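The baker who stopped setting alarms

Fadwa Hamdy was already on her second tea when I got to the counter at Dillden, and she'd ordered me a cheese roll without asking. "You looked like a cheese roll person on the phone," she said. I am, so we were off to a good start.

I'd wanted to talk to her ever since a friend brought one of her rye loaves to dinner and I ate most of it standing up. Fadwa bakes for a living now, out of a rented kitchen behind the old Joltska shoe store, but for 13 years she did payroll. She talks about payroll with real fondness, by the way. She liked the month ends. She liked the quiet after everyone had been paid.

"I didn't hate my job," she told me. "People want me to say I hated it. I just started coming home and making dough before I'd taken my coat off, and after a while my husband pointed out that there was flour in the coat."

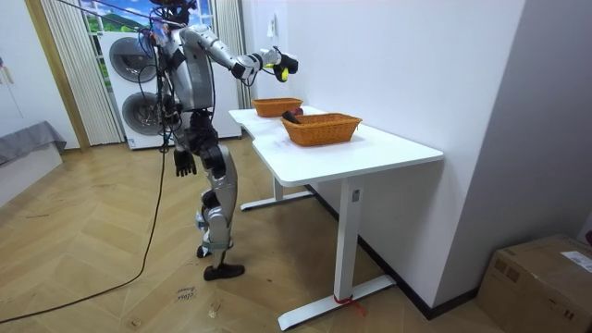

Her first loaves were terrible, and she has kept notes on every one. The notebook came out of her bag at this point, swollen and stained, with a rubber band around it, and she let me flip through. One page just says "brick." Another says "brick, but taller." She was using a starter a neighbor gave her, feeding it whenever she remembered, and keeping it on top of the fridge where it got far too warm.

The change came when she took a weekend class with Orest Vasylenko, who told her to stop looking at the clock and put her hand on the dough. She found this deeply annoying – she'd come for numbers – and she went home and did it her own way for another month. Then one night in February she fell asleep on the couch, woke up hours past the time on her schedule, and baked the dough anyway. It was the best bread she'd ever made.

"I called Orest at seven in the morning to tell him," she said, laughing. "He was very nice about it. He asked what the dough felt like and I had no idea, I was half asleep!"

So she quit using the alarm, and a year later she quit payroll too. The money side was scarier than she'd expected. Her first oven, secondhand, cost $3133 with delivery, and one of the two decks died in its second week. She baked on the other deck all summer, starting at two in the morning instead of four, and sold up to 50 loaves a day from a folding table outside Fahmy, the spice shop on the corner. They let her have the spot in exchange for bread, and I gather they ate a lot of it. 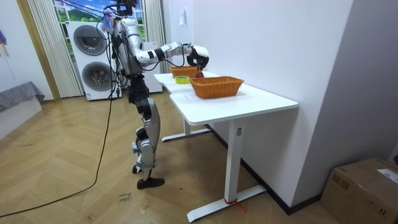 Did she ever think about going back to the office? "Every time it rained," she said. "You stand there under an umbrella with forty loaves and the street is empty, and you start remembering how nice your chair was."

What kept her going was the regulars. They'd come out in any weather, and they weren't shy. They told her when the crust was too dark and when the caraway was too much (she still thinks they're wrong about the caraway). One man bought the same seeded loaf all through that first summer and never said a word beyond "the usual," then turned up in the fall with a bag of walnuts from his tree. She made him a walnut loaf. It's still on the list, and it sells out before the rye does.

I asked what she'd tell someone whose bread is at the brick stage, meaning me. She wanted to know what flour I use, how warm my kitchen gets, and whether I cut the loaf while it's hot. I do cut it while it's hot. She put down her tea and looked at me with what I can only call disappointment.
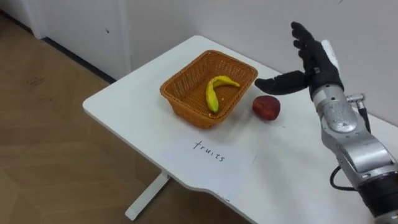 Driss Benkirane, who had been listening from the next table, told us that waiting was for people with no butter in the house, and that his mother always cut hers straight from the oven. Fadwa said his mother could do as she liked, but a rye needs to sit until the next day or the middle turns to glue. They went back and forth on this for a good ten minutes, and I finished my cheese roll.

Before I left she tore a page from the back of the notebook and wrote out her plain white loaf for me, with a line under "wait." I've made it twice now. The first one was a bit flat. The second I left alone until after supper, and we had it with soup.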